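Nesting tableware

Nesting tableware is dishware shaped so that pieces of the same or different sizes sit inside one another for storage. The term covers bowls, plates and cups. It is distinct from stacking tableware in the strict sense, where each piece rests on the rim of the one below.

Geometry

The nesting depth of a bowl depends on its wall angle, wall thickness and foot height. Steep walls bind against each other, while shallow walls nest freely but take up more shelf width. A glazed inner wall lowers friction between pieces.

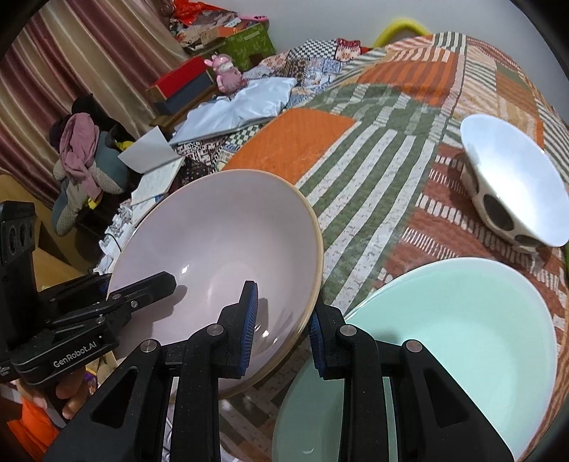 Yannick Bodin objects that wall angle is given too much weight, and that the foot ring decides most cases of binding in daily use. Later manuals accept part of this view - the Strickland tables list foot height first.

Mixed sets

A mixed set places bowls on a plate wider than their rims. The plate carries the load and protects the lower rim from knocks. Bowls of equal size leave a gap between rims, called the finger gap, which allows the upper piece to be lifted out.

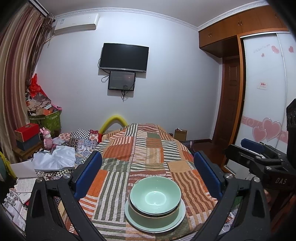 Storage and testing

The Villine method loads a stack for 96 hours at 30 degrees Celsius, then records the force needed to part the top 2 pieces. Mavis Obi applied it to the Cidau pattern in February and found no binding.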